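Gift Aid on money raised from a sponsored walk
Community Help > Fundraising and Charities > Vellcombe area
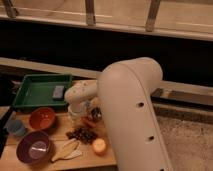
A green tray and an orange-red bowl on a light wooden tabletop.

Posted by Vellcombe Walkers Group, 10/04/2021

Our group intends to hold a sponsored walk from Vellcombe to Brestari in September, in aid of the local children's ward appeal. The route is 14 miles and we hope to raise £2,000. At the time of writing we hold pledges of £671, of which £396 has been promised on paper forms and the remainder by email.

We should be grateful for guidance on two matters. First, may Gift Aid be claimed on all of the sponsorship, including the sums given by relatives of those walking? Secondly, does the group need to register as a charity in order to hold the money for a short time before it is passed on?

Floltidier
Member, Brestari

The claim is made by the charity that receives the money. Your group does not make it and need not register for that purpose. Please ask the charity for its own sponsorship form before any further pledges are taken. Each sponsor must give a full name, home address and postcode, state the amount, and tick the box to confirm that they are a UK taxpayer. Where a sponsor gives only a work address, the charity will normally be unable to claim on that donation.

Relatives may sponsor a walker in the usual way. Difficulty arises if the walker receives something of value, such as a free place on a trip abroad, as the family's donations may then fall outside the scheme. A day's walk with no such benefit should present no problem — but do confirm this with the charity in writing.

The pledges you hold by email should be copied on to the form and completed by the sponsors themselves.

rajput_2
New member

we did one of these and just paid it all in at the bank, no forms. Was fine

Vellcombe Walkers Group

Thank you both. We have written to the charity for its forms and will ask our existing sponsors to complete them. The question of holding the money remains open, and any further advice on that point would be welcome.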